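Ranwood Opens Orders for the Voltport Table Kit

Practice kit gives service-robot teams a ready-made table-clearing task

Ranwood has opened orders for the Voltport Table Kit, a packaged set of tableware, toy food, task sheets and scoring software for teams that teach robots to handle things on a table. Shipping starts in September. The kit costs $795, and a yearly subscription to the task library is available for $300.

The kit is meant for university labs, robotics integrators and in-house automation groups that already own a robot and need something steady to practice on. It does not include an arm, a gripper or a table. The software reads joint and gripper logs in common file formats and matches them against the task sheet being run, so the same task can be compared from one week to the next.

Each Table Kit has 40 pieces. They include bowls, plates and cups in several sizes, kitchen utensils, and toy food. Replacement pieces can be bought singly. The pieces come in a lidded tote with a printed packing sheet inside the lid.

"Most groups we talk to started with whatever was in the break room," said Benedicta Abubakari, product manager for Voltport at Ranwood. "Then somebody takes the mug home, or a bowl gets replaced with one that's a bit deeper, and last month's numbers don't line up with this month's. We wanted a box you can reorder from."

The task library opens with 22 tasks. The early ones ask for a single pick, such as taking hold of a bowl by the rim or moving a piece of fruit from the table to a plate. Later tasks call for clearing a plate that has something lying across it, sorting food from tableware, and setting out a place for one person. Every task sheet gives a starting layout, an end layout and a time limit, and lists the errors that end a run. Subscribers get new sheets as they are released. Buyers who do not subscribe keep the tasks that came with the kit.
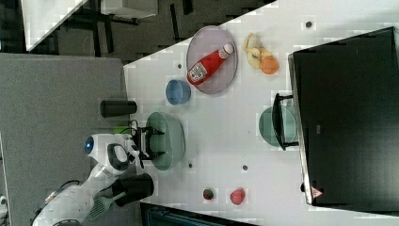
A robot's two-finger gripper over the rim of a green bowl, with other tableware and toy food on the table.

Ranwood tested the kit with Fiadzo, an integration firm that sets up service robots for cafeterias and hotel kitchens. Fiadzo ran the full task list on two robots and sent back notes on each sheet. Several changes came out of that work. The time limits on the bowl tasks were made longer, two sheets with nearly the same layout were merged, and the scoring software now lets an operator mark a run as void when a person has bumped the table.

"Bowls are where we spent our time," said Seidu Agbeko, lead integrator at Fiadzo. "A wide bowl gives you a lot of rim to choose from, and some of those spots are bad once the arm has to lift and turn. The sheets make you try it from different sides. I'd still like more utensils in the box, and I've told them so."

Ranwood says a utensil add-on is in development – no price or date has been set. An add-on for drawers and cabinet doors is also planned.

The scoring software runs on Windows and Linux and works without an internet connection once it has been installed. Run files stay on the customer's own computer. Results can be exported as a spreadsheet, one row per run, with the task number, finish time, operator initials and any error codes. One kit purchase covers every workstation at a single site. Schools and colleges with more than one campus should contact the sales office for a quote.

Orders in the United States and Canada are filled by Ranwood directly. Customers elsewhere can order through Bruneck, which will also stock replacement pieces. Kits may be returned unused within 30 days of delivery – the buyer pays return shipping. Opened kits with missing or damaged pieces will be made complete at no charge if the customer reports the problem within the same period.

About Ranwood

Ranwood makes test and practice equipment for robotics teams. Its Voltport line covers task kits, scoring software and replacement parts.

Sales and press questions can be sent through the contact form on the Ranwood website. Please include the name of your organization and the make of robot you plan to use.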